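Notes from the Folding Bench

The towel planner has had a new grasp scorer since October, and Bhavana Kaimal would like it known that it is no longer allowed to be optimistic. The old one looked at the depth image, found the highest ridge of cloth and went for it with the confidence of a man reversing a caravan. The new one proposes 600 candidate grasps, throws out 594 of them and argues with itself over the remaining six.

Most of the arguing is about folds. A hump in a bunched towel may be one layer or four, and the planner has to pick a height for the fingertips before it has touched anything. Ravindran Suvarna's fix was to let the arm come down slowly on the last stretch and read the wrist force as it goes, so the cloth gets a vote.

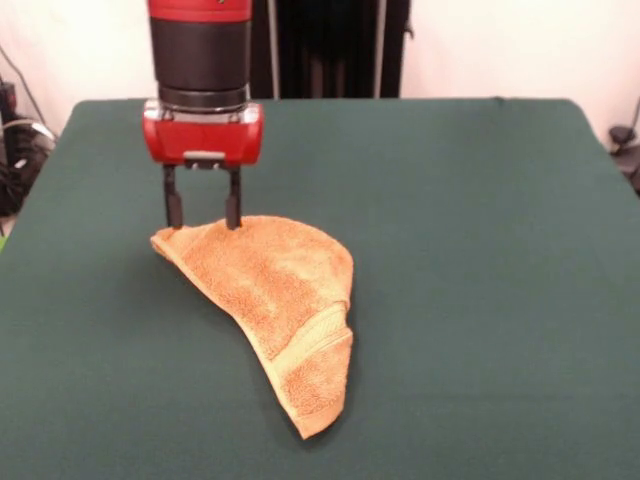

What the planner thinks a corner is

Corners are still the sore point. Windatetti, our perception module (Ariel named it, and Ariel will not be naming the next one), was trained to find four of them. Hand it a towel folded into a triangle and it will find three, then go looking for the fourth in the woven border, where the change in texture resembles an edge if you want it to badly enough. Care labels upset it too.

Gangadharan Rao has added a check that compares the outline with a short list of known fold states before any corner is reported. It costs 100 milliseconds a frame. Ilango has asked for them back, in writing. 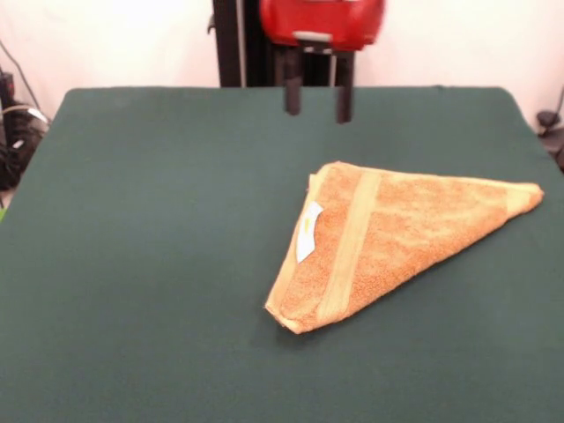
Orange towel in a triangle, with the care label showing on the left.

The fold-state list lives in the Wandham repository, next to the force thresholds. If you change either, please rerun the replay tests before you merge – yes, all of them, including the slow one.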